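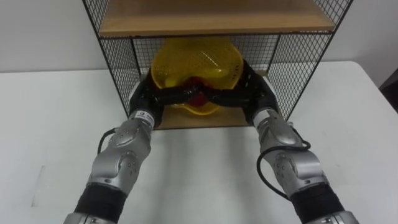 Last changed: Oct 16, 2021 by Wissam Qaisi

Ticket 3535: Stomell wire shelf rocks on the table
Status: open, nearly there!

I love this little mesh shelf, so I want it right before it goes in the kitchen corner. Complaint as filed: the black wire unit rocks when anything goes into the lower compartment, and the mesh sides lean outward a bit.

First try: pushed all the clips home again, starting with the back panel. Much stiffer already! Still a small rock at the left front.

Second try: turned the whole unit around on the white table. The rock moved with it, so the table is fine and one bottom rod is bent — around 2 mm, going by the feeler gauge.
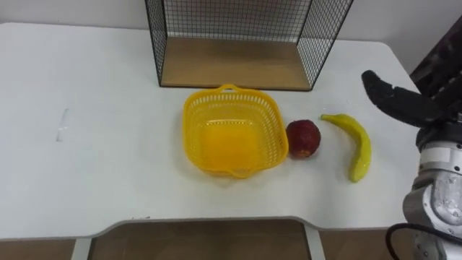 Next up is the fruit test. The yellow basket comes from the Vastutby set and I'm hoping it can live on the wooden base board, with the apples and bananas in it. I've asked Rizk for a spare rod (part 797) and they answered the same morning, which was lovely of them.

Until it arrives, a folded bit of felt under the left front corner does the job. Please leave the felt in if you borrow the shelf!

To do: fit rod, reload lower compartment, close ticket.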